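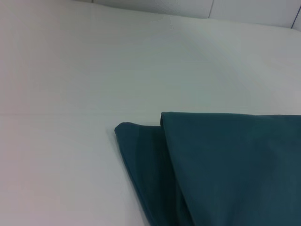 Dark teal on the pale top, folded over on itself.

Ganeter laundry table, white top - 7 months in

Quick one because I've got a load in the dryer. Bought the Ganeter last August after my old card table gave up. Paid almost $200 from Drorkden, shipping extra. Wanted one thing, a big flat place to fold clothes at a height where my back doesn't complain after the second basket. Mostly got it.

Before the table I folded on whatever was closest. Bed, couch, top of the dryer. Soft stuff under soft stuff is no good, sleeves slide around, the hem never lines up, you press down on a crease and it just sinks. You end up with a lump. I still dump things on the light gray cushions by the wall panels when I'm busy, but folding there? No. Tried again last month just to be fair to it and redid the whole pile.

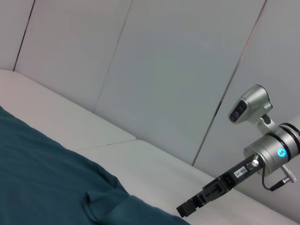
The top

Smooth, matte, plain white. No pattern, which I like, you see right away if a sleeve is twisted underneath or a sock got left in the pile. Dark clothes really show up on it. Light ones less so, white towels kind of vanish in the evening with only the one lamp on.

Not slippery. I was worried about that. Cotton stays where you put it, fleece too. Something silky will creep a bit if you lean on it.

Cleans up with a damp rag. Had a blue pen mark on it that took two tries. Detergent drips come right off if you get them the same day, and if you dont they leave a dull ring that needs a bit of scrubbing.

Size and height

38 inches high is what the listing says and my tape agrees. I'm fairly tall and it suits me. My sister is not and she says it's like folding on a counter in somebody else's kitchen. So measure first. There is no adjustment at all, I looked.

Depth is the real selling point. A big long sleeved top goes down flat with the body all the way open and there's still white around it. I do the band at the top first, smooth that out, then pull the sleeves straight and bring them in over the back. Takes no time once you've got the room.

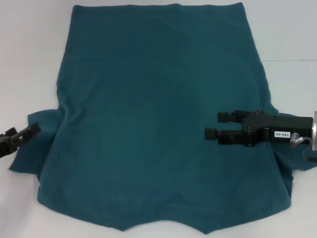
On the card table one sleeve was always hanging over the side and dragging the rest with it. Bath sheets are fine too if you start them in half. Fitted sheets are still fitted sheets. King duvet cover, forget it, use the bed.

Putting it together

7 bolts and a little wrench in a bag. The instructions are one page and the drawing has the crossbar upside down, so I had it on wrong and had to back everything out and start over. Under an hour even with that. Get a second person for flipping it, the top is heavier than it looks. One bolt has worked loose since and I tighten it every so often, takes a minute.

Corners and wobble

The corners are cut off at an angle, so no sharp point at hip level. I walk past this thing all day with a basket and had a permanant bruise from the old table. Gone now. Edge is clean, no chips so far and I've hit it with the vacuum plenty.

Wobble - a little, on tile. One foot sits near a grout line in my laundry room and it rocks if I lean hard. Felt pad under it helped.

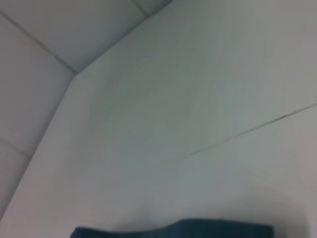 Angled corner, gray tile past it.

Against the Wustonmont

I had a Wustonmont at the last apartment. Cheaper, folds away, but narrower and the top had a seam down the middle that left a line in anything you pressed by hand. If you have to put it away every time get that one. If it can stay out, Ganeter.

Four stars. Loses one for the fixed height and that drawing. Would buy it again at this price, probably not for more. Dryer just buzzed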